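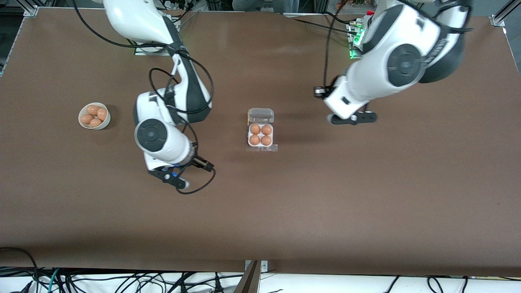
Eggs on the brown table, with the carton beside the bowl.

Home | Stories | Road Tests | Archive | Contact

Filed under: Fiction, Cars & Driving

The Voice in the Tamiru
By Yeshi Hailu
19 July 2018

The car took Bautista Godoy to the wrong town on his first day with it, and it was polite about it the whole way.

He had asked for Mindholm. He said it twice, the second time slowly, the way you talk to a person on a bad phone line. The screen lit up, thought about it, and put a blue line across the county to Fokville. He didn't look at the map. The road was good and the seat was better than anything he had at home, and he drove for most of an hour before he saw the water tower with FOKVILLE painted on it.

He pulled over by a feed store and called the dealership.

"Did you confirm the destination?" Adhiambo Swai asked. She had sold him the car.

"It didn't ask me to."

"It asks on the left side of the screen. There's a little box."

He looked. There was a little box, gray on darker gray, and a bar under it that had run out a long time ago.

"That's a bad place for it," he said.

"People say that," she said. "Do you want to talk to someone who can write it down?"

The someone was Getachew Kumsa. He had worked on the menus for the Tamiru for six years and had not, he told Bautista, ever spoken to a person who had bought one. He gave the feedback a number, 1204, and read it back.

"What happens to it now?" Bautista asked.

"It goes in the list."

"Where in the list?"

Getachew was quiet. Bautista could hear typing. "They're working on 599 now," he said.

Bautista thanked him and turned the car around. He set the destination again, by hand this time, turning the knob to each letter. M, I, N. The knob clicked nicely. When he got to D the screen offered him Mindholm and he pressed down on it, and then he found the little box and pressed that too.

His daughter-in-law was expecting him at noon. Sumeya Woldegiorgis ran the only driving school in Mindholm and did not care for people being late. She was standing in the lot when he came in, with her keys in her hand.

"You went to Fokville," she said.

"How do you know that?"

"You sent me your location. It's been sending it to me all morning. I've got 40 messages."

He didn't know the car could do that. He sat there with the door open while she leaned across him and went through the menus, faster than he could read them. She found the phone settings, then the sharing settings, then something called Companions, where she was listed with a small green dot next to her name.

"Do you want me to turn it off?" she asked.

He thought about the old car, which he had driven for years between Volimcombe and the coast, at night mostly, with a paper map and the radio going in and out. Once in June it had quit on him outside Volimcombe and he had slept in the back seat until a milk truck came by. His wife hadn't known where he was until breakfast. She was making eggs when he walked in, and she put the pan down and didn't speak to him until the afternoon.

"What does it tell you?" he asked.

"Where you are. How much gas you have. If you stop for a long time."

"Every time?"

"I can make it once a day."

"Once a day is fine," he said.

She changed it. The screen put up a gray box on the left side, with a bar under it getting shorter. Sumeya had already straightened up and was looking across the lot at a student who had parked over two spaces.

"It wants you to confirm," Bautista said.

"Where?"

"There. On the left."

She bent down again to find it. The bar was almost gone. He reached past her and pressed it himself, and then he got out and went to see about lunch.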